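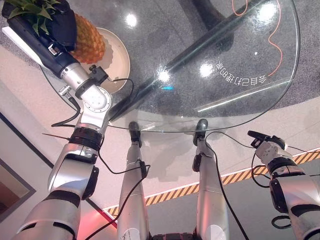 Tema 4. Alegaciones de salud: de la piña al frasco
Lectura crítica de la información alimentaria
Apuntes de clase. Se ruega traerlos a la sesión práctica del jueves.

4.1. Por dónde empezamos

En el tema anterior vimos cómo se construye una etiqueta. Ahora toca lo que rodea a la etiqueta: el folleto, la web del fabricante, la nota de prensa, el artículo de suplemento dominical que copia la nota de prensa. En ese recorrido una frase modesta va engordando, y al final leemos que la piña «quema grasa», «depura» o «desinflama», tres verbos que conviene mirar con mucha desconfianza.

Uso la piña durante todo el tema por comodidad. Podría haber elegido el té verde, el vinagre de manzana o el jengibre y los apuntes serían casi los mismos. La piña tiene una ventaja didáctica: contiene de verdad una mezcla de enzimas con nombre propio, la bromelina, y de verdad esas enzimas rompen proteínas. Cuando la publicidad parte de un dato cierto cuesta más desmontarla, y esos son los casos que nos interesan.

4.2. Lo que se puede decir sin sonrojarse

La bromelina es un conjunto de enzimas proteolíticas. Está en el fruto y también en el tallo, de donde suele obtenerse la comercial. Por eso la gelatina hecha con piña fresca no cuaja: las enzimas cortan las cadenas de colágeno que deberían formar la red. Con piña en conserva cuaja sin problema, porque el tratamiento térmico las ha inactivado. Es una demostración barata que recomiendo hacer en casa a quien no se fíe de mí, actitud que en esta asignatura se agradece.

Hasta aquí, química de cocina. El paso siguiente lo dan los folletos con una soltura asombrosa: si rompe proteínas en un cuenco, ayudará a digerir; si ayuda a digerir, adelgaza; si adelgaza, conviene tomarla concentrada. Ninguno de los tres pasos se sigue del anterior. Las grasas, para empezar, no son proteínas, y una enzima que corta proteínas no tiene nada que hacer con ellas.

Tampoco vale el argumento inverso, que oigo cada curso: «como el folleto exagera, la bromelina no sirve para nada». Se ha estudiado en varios contextos clínicos, con resultados desiguales y en preparados que poco tienen que ver con una rodaja de postre. Que una afirmación esté mal defendida no demuestra que sea falsa. Nos deja donde estábamos, y muchas veces ese lugar es «no lo sé».

4.3. Anatomía de un folleto: el caso Fuvance

Trabajaremos con el folleto de Fuvance, un complemento en cápsulas a base de extracto de piña. Lo tenéis en la carpeta de la asignatura. Leedlo primero deprisa, como lo leería quien hace cola en la farmacia, y anotad con qué idea os quedáis. Después leedlo con lápiz.

La frase principal dice: «El 70 % de las personas usuarias notó una digestión más ligera». Vamos por partes.

«Personas usuarias». El folleto remite en letra pequeña a una encuesta enviada a 2.467 clientes de la tienda en línea. Contestaron 283. El porcentaje se calcula sobre quienes contestaron, y de los demás no sabemos absolutamente nada. Quien compró un frasco, no notó nada y lo dejó en un cajón tiene pocos motivos para abrir el correo de la marca. Quien está encantado tiene alguno más. Esto se llama sesgo de no respuesta, y aquí es enorme.

«Notó». Verbo subjetivo. No hay medida previa, ni grupo de comparación, ni forma de separar el efecto de la cápsula del efecto de haber pagado por ella. Añádase que quien empieza a tomar un complemento digestivo suele hacerlo en un mal momento, y que de los malos momentos digestivos se sale a menudo sin ayuda. Regresión a la media, ya lo vimos en el tema 2.

«Más ligera». ¿Más ligera que qué? Las comparaciones sin segundo término son una especialidad del género. Subrayadlas siempre.

4.4. El ensayo de Tranby

El folleto cita también «un estudio independiente». Es el ensayo dirigido por Marjorie Naylor en la clínica Tranby, con 66 participantes repartidos al azar entre extracto y placebo. Aquí ya hay algo que discutir en serio, y lo primero que quiero decir es que el trabajo de Naylor es bastante mejor que el folleto que lo cita. Hay asignación aleatoria, hay placebo y hay un apartado de limitaciones escrito con franqueza.

Problemas que veo, de más a menos grave:

El resultado principal previsto era una escala de malestar después de las comidas, y en ella no hubo diferencia clara entre los grupos. El folleto ni la menciona. Cita un resultado secundario, la sensación de hinchazón por la noche, que salió favorable entre otros muchos que no salieron.

La dosis del ensayo no coincide con la del frasco. Sin esa coincidencia, el estudio habla de otro producto.

El producto lo suministró gratis Fomell, la empresa matriz. Eso no invalida los datos, y me parece perezoso despachar un trabajo solo por quién lo paga. Pero la palabra «independiente» queda un poco holgada.

Nigel Catterall publicó una carta crítica sobre este ensayo que también está en la carpeta. Acierta en lo de los resultados secundarios. Creo que se pasa cuando insinúa mala fe: no aporta ninguna prueba, y el texto de Naylor dice con claridad cuál era el resultado principal y qué ocurrió con él. El escepticismo que solo se aplica a los demás es otra forma de credulidad, y la carta de Catterall merece la misma lectura con lápiz.

4.5. Palabras que no comprometen a nada

Lista de trabajo, ampliable. La mayoría procede de folletos que habéis traído vosotros en otros cursos.

«Ayuda a». Compatible con cualquier resultado, incluido ninguno.
«Contribuye a». Igual, con corbata. Ojo: en las declaraciones autorizadas la fórmula tiene un uso regulado y va ligada a un nutriente concreto. Fuera de ellas, es relleno.
«Depurativo», «detox». Preguntad qué sustancia se elimina, por qué vía y cómo se ha medido. Todavía espero la primera respuesta.
«Natural». El veneno de la cicuta también lo es.
«Tradicionalmente usado». Describe una costumbre. También las sangrías fueron tradición.
«Rico en». Buscad la cantidad por ración, y mirad luego si alguien se come esa ración.
«Clínicamente probado». Se probó, muy bien. ¿Y qué salió? 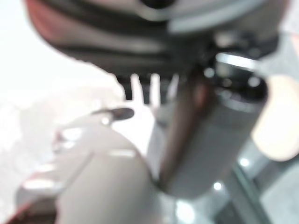 4.6. La prensa como amplificador

La revista Ngata publicó en agosto una pieza titulada «La fruta que tu intestino estaba esperando». Es útil compararla con la nota de prensa de Fomell, párrafo a párrafo. Veréis que la estructura es idéntica y que la única fuente consultada es la propia empresa. El 70 % de la encuesta aparece en el segundo párrafo, y el ensayo de Tranby en el tercero, de tal manera que un lector normal atribuirá el porcentaje al ensayo. No hay ninguna frase falsa. La falsedad está en el orden.

Esto es frecuente y difícil de corregir, porque cada frase por separado resiste la comprobación. Cuando analicéis una noticia, haced una tabla con dos columnas: en la primera, cada cifra; en la segunda, el documento del que sale. Si dos cifras vecinas vienen de sitios distintos, decidlo.

4.7. Para la práctica

Cada grupo elegirá un folleto o una página comercial de alimentación (vale cualquier producto menos Fuvance, que ya está muy gastado) y entregará dos páginas como máximo. Quiero ver la afirmación principal copiada literalmente, la fuente que se cita y la distancia entre las dos. Si no se cita fuente, contad qué habéis buscado y dónde, aunque no hayáis encontrado nada.

No me interesa el tono indignado. Un trabajo que concluye «es una estafa» sin haber abierto el estudio original suspende igual que el que se lo cree todo. Tampoco hace falta rellenar: si la afirmación resulta estar bien respaldada, se dice y se explica por qué. Pasó una vez con un pan integral y fue de los mejores trabajos de aquel año.

4.8. Lecturas

Folleto de Fuvance, versión completa con letra pequeña.
Naylor, ensayo de Tranby. Obligatorios el método y las limitaciones; la introducción se puede saltar.
Catterall, carta al director. Obligatoria.
Artículo de Ngata y nota de prensa de Fomell, para leer en paralelo.

Las dudas sobre el acceso a la carpeta, por correo antes del jueves.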